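Slotted plastic basket

A slotted plastic basket is an open-topped household or shop container molded in one piece, with rows of narrow openings in its side walls. It is used for sorting, carrying and short-term storage of small goods. The type is distinct from the closed storage bin, which has solid walls and often takes a lid.

Construction

Most examples are injection molded from polypropylene. The rim is thicker than the wall and flares outward, which stiffens the opening and gives the fingers a hold. Slots reduce weight and let air through. They are usually vertical and set in one or more horizontal bands, with plain wall between the bands. 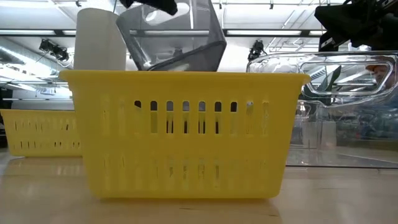
Use with other containers

Baskets are commonly combined with clear or tinted bins on the same shelf or table. Smaller bins may be placed inside a basket as dividers if their base fits within the slotted walls. Clear bins with cutout handles suit items that must be kept free of dust.

Nesting and stacking

Tapered baskets nest when empty. The Kamath pattern, a straight-walled type, does not nest and is stacked only with a tray between layers. A nested column of 12 tapered baskets in the Zimmont series is 155 cm high.

See also: Storage bin; Crate; Drawer divider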